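Home and Workroom Basics
Skerkotville Evening Program
Unit 9: The white table — clearing, wiping, setting out

Bring: this sheet, a pencil, an old cotton T-shirt you don't mind cutting up. Room is Baxter, downstairs. Doors open at 6:30, use the side entrance.

Carried over from Unit 8
We ran out of time on drawers. Read the last page of that handout yourselves, it will come up again in the review. The question about sticky runners — candle wax, very little, then work the drawer back and forth. Not cooking oil. Oil goes gummy.

Why a whole evening on a table
Because everything else sits on it. Sorting mail, cutting fabric, packing boxes, rolling dough, homework. If the table is a mess the job starts with moving things, and things that get moved get lost. Most of you said in the November survey that your main table is also the place where stuff lands. Same here.

White tops in particular. Cheap, common, every rental seems to have one. They show crumbs and dark threads right away. They hide other stuff: salt, flour, white glue, clear tape, dried soap. So you need your hand as well as your eye.

Looking before wiping
Get low. Eyes near table height, look across toward the window or lamp. Then stand up and look straight down. Two different tables, almost.

A white top is hardly ever one white. Matte surface, bluish-gray over the left and center, a softer gray down the right side and toward the lower middle. All of that counts as "the white table" when we talk, and it is the ground you judge marks against. Shade has soft edges. A stain mostly has an edge you can trace with a fingernail. Mostly. If unsure, move the lamp and see if the mark moves with it.

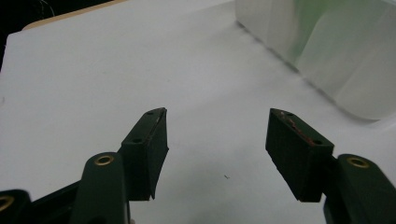 Clearing
Order matters more then speed.

Food and drinks off first. Always. Even a closed bottle.
Paper next, in one stack, don't read it. Reading is how clearing takes all night.
Small loose things (clips, pins, screws, coins) into a shallow dish. Pins counted if you sew.
Big things last, lifted, never slid. Grit under a base makes a long scratch and on matte it stays.
Cords: unplug at the wall, coil, put with whatever they belong to.

Where does it all go? One chair or one crate. If you need a second crate, stop and put the first one away.

Somebody asked whether to clear the whole table or only the half they need. Half is fine for a quick job. But wipe the whole thing at the end of the day, otherwise the other half turns into storage by itself.

Wiping
2 cloths. One damp, one dry. The T-shirt makes both.

Damp means wrung out till it stops dripping, then wrung again. Warm water, one drop of dish soap in a bowl, more soap just means more rinsing. Start at the far edge and pull toward you in straight overlapping strips. No circles. Circles push crumbs around and leave a film you only see later with the light low.

Fold the cloth in quarters, flip to a fresh side when the first looks gray. Rinse cloth, repeat only where needed. Then the dry one, same direction.

Edges and corners: wrap cloth over a finger, run it along the underside too. The underside of the front edge is where hands go all day.

What not to use on a matte top
Scouring powder. Rough side of a sponge. Sandpaper, and yes I know 400 feels soft, it still polishes a shiny patch and the patch will not go away. Furniture wax. Anything with "shine" in the name. Bleach wipes left sitting.

Spots, short list
Pencil: plain white eraser, light pressure, brush off crumbs.
Ballpoint: rubbing alcohol on cotton, dab, test in a corner first.
Tea or coffee ring: damp cloth left lying on it a few minutes, then wipe. Baking soda paste if stubborn, no scrubbing.
Tape residue: roll it off with your thumb. Then a bit of cooking oil, then soap to get rid of the oil.
Wax: let it get hard, lift with an old plastic card held flat.
Dye from wet fabric: come see me, depends on the dye.

Setting out
Now the part people skip. You've got the surface back, don't just dump the next job on it.

Start from the middle. Leave the middle open and put supplies at the sides, things you pick up with your right hand on the right, etc. Left-handers flip it. The open bit should be wider than whatever you are working on, with room for your forearms to rest. In the view below the paragraph on spacing there's a wide patch of plain white left between the two sides, and that's the habit I want. Open ground in the center, whatever you need to either side of it.

Spacing. Hand-width from the edge for anything breakable. Tall things at the back or you'll knock them reaching. Scissors closed, points away. The dish of small stuff goes far side, never by your elbow.

Try it with your own supplies, then change places with your neighbor and see if their layout makes sense to you without asking. If you reach for somthing three times and it's in the wrong spot each time, move it. 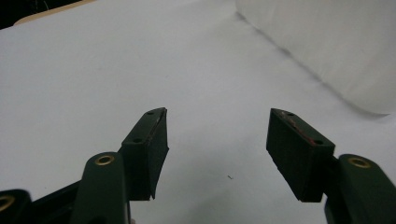
Mebrat Araya, course notes, Unit 9 (second part)

Height and light
White tops throw light back up at you. Nice in the afternoon, tiring at night with a bare bulb. Put the lamp to the side opposite your working hand, low enough that you don't see the bulb itself. A thin gray mat helps for long sewing or reading sessions. Avoid dark mats if you work with dark thread, obviously.

Standing jobs (cutting, packing, dough): top should hit a little below your bent elbow. Most tables are too low for this. Blocks under the legs, all four legs, check for wobble before you lean.

Wobble: fold card under the short leg for tonight, fix properly this week. Felt pads wear unevenly so check those before you blame the floor.

Words used in class
Matte — doesn't give a clear reflection.
Film — leftover soap, seen only at a low angle.
Ground — the plain surface color you compare a mark to.
Landing spot — the place on the table where keys and mail pile up. Give it a tray.

In-class exercise
Set a timer for 14 minutes. Pairs. One clears and wipes, the other writes down the order things came off. Swap. Compare lists, mark anything that got moved more than once. No talking to the person clearing, it's hard, try.

The long tables are the Wukwood ones with folding legs. Check the catches are locked before putting any weight on. Cloths and bowls are in the Stutau crate by the sink, please hang the cloths after, last time they went back in the crate wet.

Homework
1. Clear and wipe your own main table once a day till we meet again. Same time each day if you can.
2. Sketch your layout for one job. Rough boxes are OK, label them.
3. Write down what landed on the table overnight. Bring the list.
4. Read the drawer page (see top).

Next unit: shelves, and what to do with the things from the crate. Bring a tape measure if you own one, there are only a few to share.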